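Do trays really tidy anything?

February
By the Drirnutgate page editor
3 min read

I have never quite believed in trays. Every home magazine will tell you that a tray turns a mess into a display, and every kitchen I have been in has had a tray with a mess on it. So when the Stovusstead sharing shed put a shelf of second-hand ones by the door and asked for a page about them, I said I would do it, provided I could say what I thought.

The shed has been lending and giving away household bits from the old ticket office at Drirnutgate for a good while now, and storage is what people bring back most often. Baskets, tubs, drawer dividers, things with lids that no longer meet. My guess is that people buy them in a fit of hope and give them up when the hope wears off. The shelf currently runs to 146 pieces, if you trust the label on the end of it, and I'm not sure I do.

I took a plain one to start with, on the grounds that if a tray is going to work at all it should work without handles, compartments or a motto painted on it. Light blue plastic, shallow, straight along the rim and rounded in the corner. The inside is glossy, so it ought to wipe down easily enough, although that is what I thought about my fridge drawers.

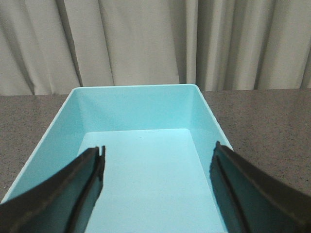 Ojo wrote in to say that a shallow tray is the only sort worth having, and that anything deeper becomes a bin within a fortnight. Batteries, string, a key to a door you moved away from – all of it sinks, and you find it again when you move house. With a shallow one you can see the lot, and it nags at you.

I can see the sense in that, up to a point. Being nagged by my own post has never made me open it. What I would grant is that a pale colour helps, as crumbs and bits show up on it straight away and you feel obliged to tip them out. Whether feeling obliged is something you want from a piece of plastic is up to you.

A few notes for anyone coming to choose one. Measure your shelf first, including the lip at the front if it has one. Sloping sides take up more room at the top than at the bottom, so two trays that look as if they'll sit side by side in a drawer may well not. And don't take a set because it is a set. You need one, try one.

Loans are for 2 weeks and you can keep it after that if you've used it. Nobody checks.

Comments (3)

Stadier
Mine has been by the kettle for years with the tea bags in and it works perfectly well. I think you just don't like trays.

Mossy_end
Agree about the sets. I had a stacking one, and the bottom layer might as well have been in another county.

Ojo
For the record I said a month, you've put a fortnight. Still true though. Are there any more of the blue ones left?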